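CONDITION REPORT

A short story

Lot 2 came out of the crate face down. I recorded the back first, as the Codico form requires: cream wove paper, two old hinge marks along the top edge, a pencil inscription in the lower left reading "Tamuno, low water." No date. A tide line ran parallel to the right margin, brown at its outer limit and pale inside it. I entered the tide line as stable.

The front was a gouache of a harbor. Four boats, a seawall, a row of sheds. Signed lower right with a single initial. The consignor had asked for a reserve of 3,000. The house estimate was 1,000, and the difference between the two had been assigned to me.

I measured the sheet twice and got two widths. The first was wider by the thickness of a pencil line. I wrote down the second and moved on to the pigment.

Under raking light the blue had lifted in small plates above the seawall. Under ultraviolet the sheds went dull, the boats stayed dark, and a fifth boat appeared at the left margin where the visible surface showed only water. It had been painted out with care. The overpaint was old and sat well. I entered it as "artist's revision, probable," then struck the word probable, then put it back.

The Triltix database listed one comparable, sold 09/01/2026 for 500. The catalog photograph was poor but the composition was the same: harbor, seawall, sheds. In that version there were five boats.

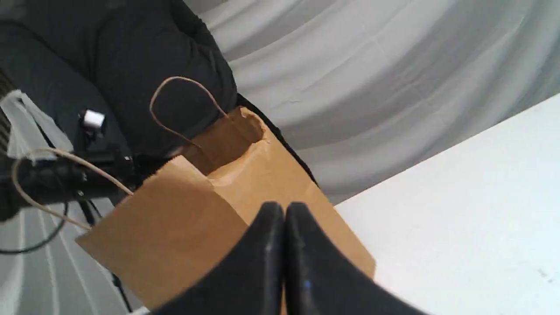 I put the two versions side by side on the monitor and scaled them to match. The fifth boat had a figure in it. In the sold version the figure was standing. In ours, under the overpaint, I could find the hull and the mast and no figure at all.

There is no field on the form for this. Section C covers losses, and a loss is defined as an area where original material is missing from the support. Nothing was missing from the support. I wrote to the Stalirier archive, which holds the remaining sketchbooks, and asked whether either version was the earlier one. The reply was one line — the books for that September had been withdrawn by the family.

I set the reserve at 1,000. Under remarks I typed "four boats," and turned the sheet over again to photograph the back.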